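Notebook, small parts bench
April 29, 2018

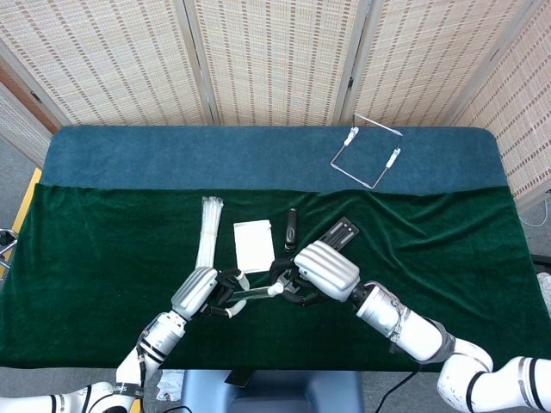
Cable ties, card and slotted plate on the green velvet; wire frame at the back on the blue.

Sorted out the table before Gun-woo needs it for the Relledov job. Both cloths stay on for now. Velvet at the near side, teal-blue at the far side. The velvet wrinkles toward the right and small things settle into the folds, so I want to try pinning it at the corners. Merle thinks a felt mat would do better. She may be right but we don't have one that size.

Cable ties: the long white ones, tied around the middle in a bundle. Keep them bundled. Last time they went back in the drawer in ones and twos and Rhona spent a morning picking them out from under the plates. New pack on order from Prellia, 30 to a bag, bin 17.

Wire frame: the two white clips stay on the side wires. Don't slide them off to save space, they are hard to get back on straight. Want to check the frame for square against the drawing when Jae-hoon brings it back.

Slotted plate, dark gray: no label. Could be from the Cumus set or left over from November. Asked Man-sik, no answer yet. Not to be drilled until we know.

Clear rod or tube with the white rounded caps: wipe with the soft cloth only. Paper towel marked the old one.

Woven divider is fine where it is, behind the table and along the right side. The right panel could come forward a little more if the afternoon light is a problem.

To do: label for the plate, pins, return Rhona's calipers.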